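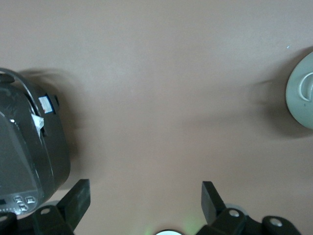
So I finally bought a rice cooker. I'm forty-one years old and I have been making rice in a saucepan with a dinner plate for a lid since college, and the bottom third has gone in the trash pretty much every time. My neighbor Heloísa Pimentel watched me scrape one of those pans in February and said, very kindly, that there are machines for this.

The one I ended up with is dark gray, nearly black, with a big smooth lid and a carrying handle, which I love because our outlets are all in silly places and the thing has to move around. I haven't even peeled everything off it yet (I'm a terrible peeler, my last toaster wore its sticker until it died). The control panel has more going on than I need. I want rice! One button would do me.

First batch was mushy. Second batch was mushy too, and I called Pongsak Onsri, who cooks for a living over in Grostdale, and he asked how many times I'd rinsed. I said rinsed? There was a long silence. Then he told me to rinse until I got bored, rinse once more, and leave it alone for ten minutes with the lid shut after it's done. Batch three was so good I ate it standing up with butter and soy sauce and didn't make anything to go with it.

Anyway, having one appliance that behaves made me look at the rest of the cupboard, and that's how I lost an entire afternoon. I pulled everything out onto the table. Three lids that fit nothing, a melon baller, the fondue forks from Belmiro Rocha's wedding (whose idea was that, we were the guests). And the steamer! I forgot we even had it. It was way in the back behind the roasting pan, still in a Carrilho bag.

The kids' play food had gotten into the same cupboard, naturally, so the corn came out with it. My youngest wanted it steamed for dinner and was pretty firm on the point.
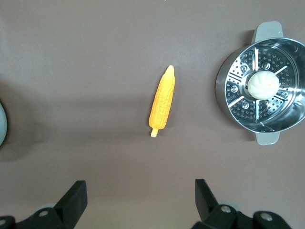
Corn and steamer, out on the table.

I'm keeping the steamer. It's shiny, it has handles on both sides, and the insert with all the little holes should be just right for dumplings or green beans. It gets the low shelf next to the rice cooker now, so I don't have to kneel on the floor with a flashlight. The play food went back to the toy bin, where I give it until breakfast.

The lids went to the thrift store, and so did the fondue forks (sorry, Belmiro). The melon baller stayed because I got sentimental, and I don't even like melon.

If anyone has a rice cooker recipe that isn't plain rice, put it in the comments. Heloísa says you can do a whole chicken and potato thing in there and I want to believe her. I've got thighs in the freezer and a bag of potatoes that needs using up by tomorrow night.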